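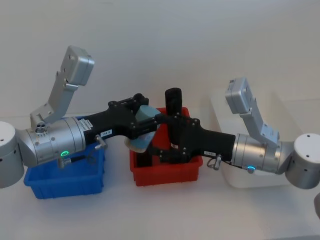

February, a little after 4. Sorting day for the Hartley leftovers, and I'm so glad to be getting them off my shelf! The whole lot came over from Stadasano in one big carton (lot 1689 on the slip) with everything jumbled together. I'm going by bin color again, same as with the Jurkska stuff. The pale blue-gray one, rounded like a shallow dish or a lid, I'm still calling "the dish" in my notes until I find the proper name on the parts list. It goes down as line 242, and if anyone knows better, please write it in the margin.

White tabletop again, which I like a lot for this, small dark things show up right away.

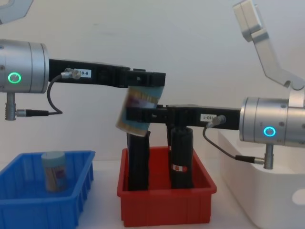
Handover above the red bin.

Bins are blue, red and white. The white one is the deeper box with the handle cutout, so I'd like to keep that for Zerkarora returns (they always send tall things). Black pieces go in red, standing up, label facing out where there is one. Still need to check line 403, the slip has it twice and I don't trust either entry. 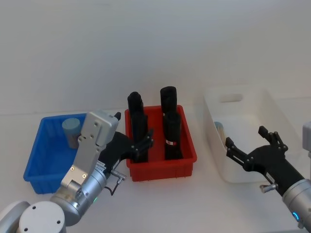
Blue, red and white bins, black cylinders upright in the red.

To do: new tape for the shelf edge, ask Stadasano for a clean slip, clear shelf 6 before the next carton comes in.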